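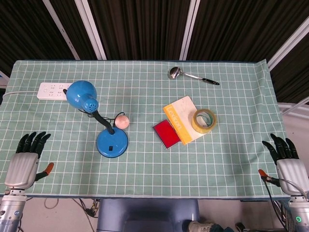
Why does a lamp light up when you switch it on?

Because the switch closes a gap, and then electricity can travel all the way around a loop of wire and through the bulb.

That loop is called a circuit. I like to think of it as a racetrack for teeny tiny things called electrons. Open the switch and there's a hole in the track, so everybody stops. Close it and off they go again!

A lamp cord looks like one wire, but there are at least 2 inside, one for each half of the loop (I didn't know that until I was almost 51, and I've been plugging things in my whole life). The rubbery skin outside keeps the electricity where it belongs - please don't ever peel it.

How hard the electricity gets pushed is measured in volts. In lots of countries the outlets give 230 volts. A little flashlight battery gives only one and a half, so use batteries for your experiments and leave outlets to the grown-ups.

Last updated: August

Related pages
Why do magnets stick?
What is inside a battery?
Where does lightning come from?

Contact us | Copyright Berkico Kids | Back to top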